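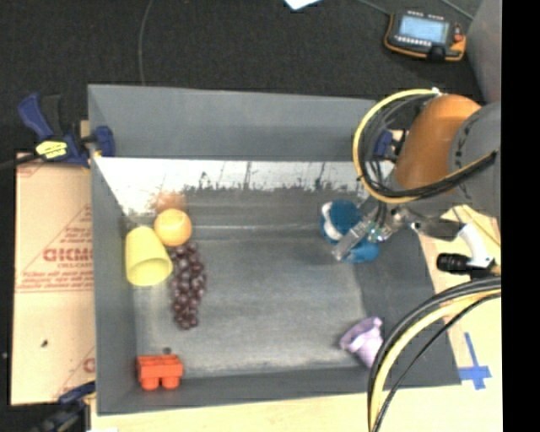 Search this site Go

Ferkivari Toy Loan: progress report to the Cledetora Fund

Apr 8, 2024

Prepared by Cillian Daly, with the section on loan bags by Sevim Kocabaş

1. What this report covers

This is the second report on the grant for sorting, cleaning and relisting the loose toy stock at Ferkivari Toy Loan. The first report dealt with the move into the Fendard building and the purchase of shelving. This one covers the work on the stock itself, from the start of February until now.

The grant agreement asks us to report on three things: the state of the stock, what has gone back out to families, and what has been spent. We have added a short section on problems, as your office asked us to do after the last report.

2. The state of the stock

When we moved, the boxed games and the wooden puzzles came over in fairly good order. The loose stock did not. Everything that had ever been separated from its set was in large bins, and the bins had been filled in whatever order the old shelves were emptied. Play food was in with balls, and building blocks were in with bath toys. Cups were in everything.

We are working through it one bin at a time. A bin is put out, the contents are spread across the bottom so that nothing is hidden under anything else, and each item goes to one of the sorting groups. We tried tipping the bins out onto a table at first and lost too much time picking balls up off the floor. Working inside the bin is slower on the arms, but the sides are tall and things stay where they are.

The gray bin is typical of what is left. It has a pale yellow cup, an orange ball, a bunch of dark purple grapes, a red-orange block with two knobs, a small lavender cup shaped like a bucket, and a blue piece with a white stripe. Almost every item in it belongs to a different group. The bin itself is well worn, with scratches along the far end and scuffs over most of the floor, and we intend to keep using it for sorting and buy nothing new for that purpose.

The groups we are using are these:

Play food
Balls
Cups, buckets and pouring toys
Blocks and building pieces
Vehicles, figures and animals
Not yet placed

The last group is meant to be temporary. An item can stay in it until the end of the grant. After that it either goes into a general bag or leaves the stock.

3. Notes on the groups

Play food. This is the group most asked for by families with children of two to four. Fruit is the strongest part of it. We have decided to treat a bunch of grapes as one item on the contents card, however many grapes there are on it, after a disagreement over a returned bag that was said to be short. Fruit that comes in halves is listed as halves. Anything that has split or gone sticky is taken out.

Balls. These are simple to sort and hard to keep. We had planned to list them by size, but parents ask for them by color, so the cards now give color first. Orange and yellow ones are close enough under the lights in the Fendard building that we have had them mixed up more than once, and Sevim now checks that shelf by the window.

Cups and buckets. We underestimated this group. Cups arrive from stacking sets, tea sets, sand sets and bath sets, and once they are loose there is often no way to tell which. Our first approach was to rebuild the original sets. We gave that up in February. What we do now is make up a pouring bag with cups of different sizes and shapes, including the bucket shapes with a wide rim, and lend it as its own thing. A child with a basin of water does not mind that the yellow cup and the lavender one came from different boxes, and we should have started there.

Blocks. Blocks with knobs are kept apart from plain blocks. Within the knobbed blocks there are several kinds that look alike and do not fit one another, so each one is tried against a test piece before it is bagged. The test pieces are tied to the shelf with string. It is dull work and takes up more of the sorting hours than anything else.

Vehicles, figures and animals. These are the ones most likely to have a part missing. We are holding back anything with an exposed axle or pin until Cillian has looked at it.

Not yet placed. This group is larger than we would like. It includes pieces that are plainly part of something bigger and pieces that may be complete toys whose purpose we can't work out. The blue and white items are a good example of the difficulty, as there were several blue and white ranges in the old stock and the catalog entries for them say very little beyond the color. We have asked two families who borrowed from us in the early days whether they remember the sets, and one of them has lent us some old photographs to compare against.

4. Cleaning

Every item is washed before it is listed, whether or not it looks as though it needs it. Hard plastic goes through the sink in mesh bags. Items with seams, joins or holes are done by hand with a small brush and left on racks overnight with the opening facing down. Cups must not be stacked until the next day. We had a set of cups stuck together in the first week and one of them cracked coming apart.

The cleaning solution is bought in bulk from Kofler. We changed to the unscented one after a parent mentioned that her son would not touch anything from the previous bag. The racks were part of the first payment and have held up well, apart from one that was returned for a bent leg and replaced without charge.

The sink in the back room drains slowly. The building manager knows about it. It has not stopped the work, but on full days we have to wait between loads.

5. Loan bags (Sevim Kocabaş)

At the end of February we had our first bags ready to go out. As of this report, 116 bags are listed and can be borrowed. The target for the whole grant was 100, so we are past it, although I would point out that a number of the bags are smaller than the ones we described in the application. We found that large bags come back incomplete and small ones mostly come back whole.

Each bag has a card with the contents written out in plain words and a drawing of each item. I did the drawings myself to begin with. Two of the older children who come in with their mother have since taken over the fruit, and theirs are better.

The pouring bags go out the day they come in. Play food is next. The block bags are borrowed less than I expected, and I think the reason is the name on the label, which just said "Blocks 1," "Blocks 2" and so on. I am rewriting those labels to say what can be built with the contents.

Families have asked whether they can borrow a single item, for example one ball for a visit from a cousin. At present we say no. I would like to try it over the summer with a shelf of single items by the door, and I will set out how it would work before the next report - it does not need any money.

We have had returns with extra items in them. So far these have been a spoon, a sock and a very nice toy giraffe. The giraffe has gone home again.

6. Spending

The second payment from the Fund was 1000. Of this, 600 has gone on sorting hours and cleaning, including the mesh bags, brushes and solution. The remaining amount is set aside for the block and vehicle groups, which are the slowest, and for printing cards.

The 500 held over from the first payment for shelving has not been touched. The shelving came in under the quoted price. We would like permission to move this sum to storage tubs with lids for the finished groups. The open bins are right for sorting but they are too deep for storage. Small things slide down to the lowest corner and stay there, and anyone looking for one cup ends up moving everything else. If the Fund would prefer the money to be returned, we can do that by the end of the month.

Receipts are in the folder sent separately.

7. Problems

The catalog. The old catalog was kept on paper and then copied into a spreadsheet by someone who shortened the descriptions. "Cup, yellow" appears many times. We are not trying to match loose items to old numbers any longer and are giving everything a new one when it is bagged. This means that the old and new figures can't be compared directly, and we are sorry about that, as we know the application promised a comparison.

Time. The application allowed the same length of time for each bin. The early bins went faster than that and the current ones are going slower, which we put down to having chosen the easy ones first. We still expect to finish the loose stock inside the grant period. The not-yet-placed group may run over.

Heating. The back room was cold through February and washed items took a long time to dry. This has improved with the weather.

8. Next steps

Finish the mixed bins, the gray one included.
Complete the test fitting of knobbed blocks.
Relabel the block bags.
Decide what happens to items still not placed.
Buy lidded tubs, if the change in section 6 is approved.

We would be glad to have someone from the Fund visit. Mornings are best, and there is parking behind the Fendard building - use the side entrance, as the front door sticks. Please let Cillian know ahead of time so that the side door is unlocked.

Related reports

First progress report: moving to the Fendard building
How to read a contents card
Borrowing and returning a bag
Washing and drying toys at home
Donating toys: what we can and can't take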